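Flaltus Lab > Papers > Bravudness Project > Section 4
Last updated: 2021-03-27

4. The overfill fault

4.1 What went wrong

The most interesting result of the whole June trial was a failure, and we are glad to have it on record. The Brustard controller had passed every bench test of the pouring task. On the ninth day of serving at the counter it kept the dispenser lever pressed after the cup was full, and the drink ran over the rim, across the fingers and into the drip tray. The arm did not stop until the operator hit the cutoff, 3 seconds later. No one was hurt and the hand still worked, but a robot that goes on pushing when its job is done is a safety matter, whatever the liquid.

The task is harder than it looks - and much more fun to study! One hand has to do two things at once. Part of it stays on the lever while the other fingers steady the cup at its rim (Figure 7). The two contacts share one wrist, so any shift made to keep the cup in place also changes the push on the lever. Our planner treated them as separate problems. That was our mistake, and a very instructive one.

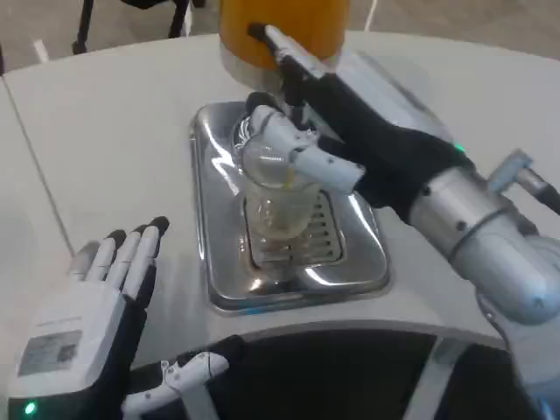 Figure 7. One-handed dispensing: a finger of the right hand on the lever, the others at the rim of the cup.

Afshin Golestani objected, on reading a draft of this section, that we were blaming the planner for something the fill estimate had done, and that a hand with perfect force control would still have flooded the tray if it believed the cup was half empty. We went back to the logs, and the objection is a good one. The Sang fill estimator had frozen at 90 percent of the target level and kept sending that same value with a fresh time stamp. The controller saw new messages arriving and took them for new readings.

4.2 Cause and repair

So there were two faults, and each hid the other. The frozen estimate kept the pour going. The shared wrist then made it worse: as the cup grew heavier the fingers tightened, the wrist dipped, and the lever went down further.

We replayed the pour in simulation 3000 times with the estimate frozen at random moments. With the old code the cup overflowed in nearly every run where the freeze came before the target level. Two small changes cured this. The controller now checks the age of the sensor reading itself, and a plain timer lifts the finger off the lever when a pour runs too long. The timer is a few lines of code, and we are delighted with it - it would have ended the June spill by itself.

One problem is still open. Lifting the finger quickly can tug the cup sideways, and we have not yet found a release speed that suits both light and heavy cups.

Contact the lab | Copyright Flaltus Lab | Back to top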